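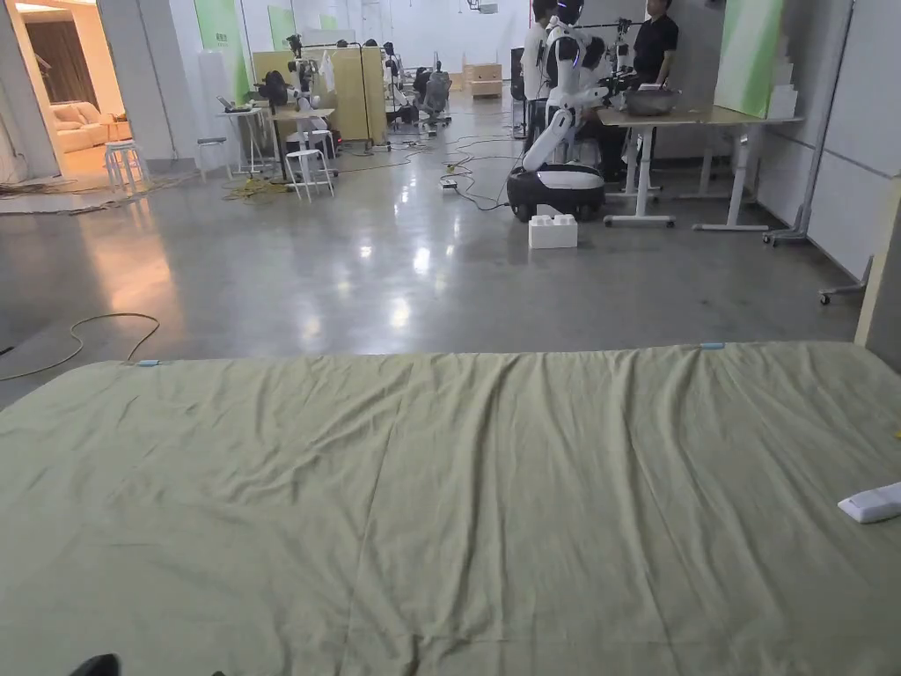
April, half past ten at night

Up before the alarm, out of spite. Bus full of wet coats. Had resolved to get off a stop early and walk, as the doctor's leaflet recommends, and did so, and the step counter had 2777 on it by lunch, most of them earned going back and forth to the kettle.

The green sheet has beaten me again. I ironed it last night on both sides, standing at the board like someone's great-aunt, with the radio on and a proper spray bottle. I carried it in over my arm so that it shouldn't be folded. By the middle of the morning it had more creases in it than I have. The clips help along the edge, where it never needed much help. Everywhere else it does as it likes. Hrubý sold it to us as "easy care", order 1226, and when I rang them the girl said that meant you could care for it easily, and was there anything else.

I asked about a fitted one. They do fitted, but only in white or something called Oyster. Nizar Geagea says he could put elastic in the corners if I bought the elastic. He has been saying this since before Christmas. I've decided to buy the elastic and leave it on his chair.

Went round the long way all day to keep clear of the cables on the floor. I once spent a whole afternoon coiling them all up and labelling them with masking tape, and felt tremendous for an evening. You'd think cable would stay where it's put, having no legs.

Lunch was soup at the Drendinum, which had been salted by two people who weren't speaking. The bread was good. Came back and found the bed had turned into a sideboard. 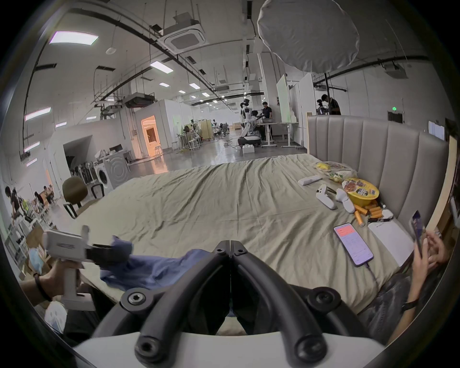
p. 162

I don't know how it happens. A bed is a large flat thing at a handy height, I suppose, and people have only so much willpower. There was the bowl of packets up by the headboard, and the orange tubes, and a bag of yellow things I didn't care to look into, and a phone on charge as if it had booked the night. A pair of chopsticks. I gave the chopsticks some thought. I can see no packet in that bowl that calls for chopsticks, but I've read that there are people who eat crisps with them to keep their fingers clean, and if we have one of those then I should like to know who it is and shake them by the clean hand.

The blue cloth was in a heap again too. I could fold it. I have folded it. If I folded it every morning for 365 mornings it would be in a heap on all 365 afternoons, so I have taken the philosophical line and gone to look for a biscuit.

Had one packet from the bowl. Then had another, to be sure about the first.

Asked Nizar whether we might run to a small table for the snacks. He said we had a table. I said another table. He said Groteck had some in their spring catalogue and went off to find it, and came back with the catalogue for office chairs, and we spent a pleasant quarter of an hour choosing chairs we aren't going to buy. He favours arms. I don't.

Crumbs are the next thing. They get down by the headboard, into the channels of the padding, and a cloth won't fetch them out. Tomorrow I'll bring the thin nozzle from home. It was last seen behind the boiler.

Home by seven. Beans. Read nine pages of Penance, in which the vicar still hasn't found the letter, though it has been under his own blotter since chapter two and I've told him so aloud. Ironing board is still up in the hall from last night. I've hung my coat on it.

Buy: elastic (wide), spray starch, milk, the good clips if they have them.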